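Conservação de mesas de madeira clara em salas de trabalho partilhadas

Orientações do serviço de apoio às instalações, revistas em 20 de agosto de 2024

As mesas redondas de tampo claro exigem cuidados regulares, sobretudo quando servem várias pessoas ao longo do dia. As recomendações seguintes aplicam-se a tampos de acabamento acetinado ou mate. Para superfícies enceradas, deve consultar-se a ficha própria.

Limpeza corrente

Retirar primeiro o pó com um pano de microfibra seco, no sentido do veio. Passar depois um pano bem torcido, humedecido em água morna com sabão neutro: 20 ml de sabão para cada dois litros de água são suficientes. Secar de imediato. Não se utilizam esfregões, lixívia nem produtos com amoníaco.

Manchas e marcas

As marcas de copos tratam-se com um pano macio e uma gota de óleo mineral, que deve repousar cerca de 20 minutos antes de ser removida. A tinta de esferográfica requer álcool diluído, aplicado com cotonete e testado previamente na face inferior do tampo. Celeste Bragança, responsável pela manutenção, recomenda que os riscos profundos não sejam lixados sem parecer técnico — o desgaste localizado nota-se mais do que o próprio risco.

Bordos, cabos e pavimento

O bordo arredondado é a zona de maior contacto com mangas e antebraços e acumula gordura com rapidez. Deve ser limpo duas vezes por semana, incluindo a face inferior. Os cabos que passam junto ao bordo levantam-se durante a limpeza, sem serem arrastados sobre o tampo. Nos soalhos escuros, as cadeiras com rodízios afastam-se antes de varrer, e os rodízios são verificados a cada seis meses.
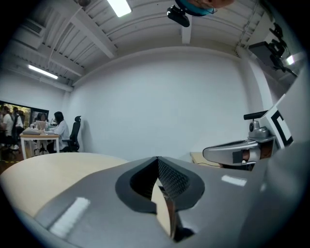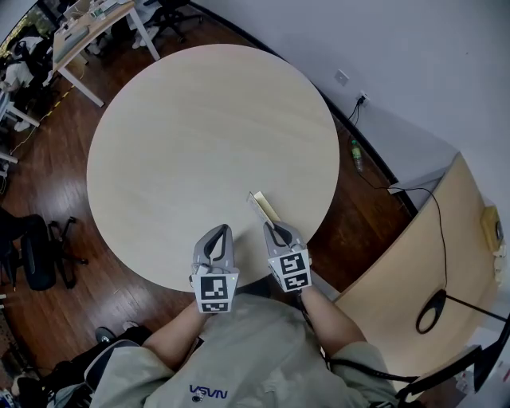

Concluída a limpeza, a mesa deve permanecer livre durante nove minutos, com a sala arejada. Os panos são lavados à parte, sem amaciador, e guardados secos. Os pedidos de reparação dirigem-se a Genalyn Dela Peña, com indicação da sala e do tipo de dano.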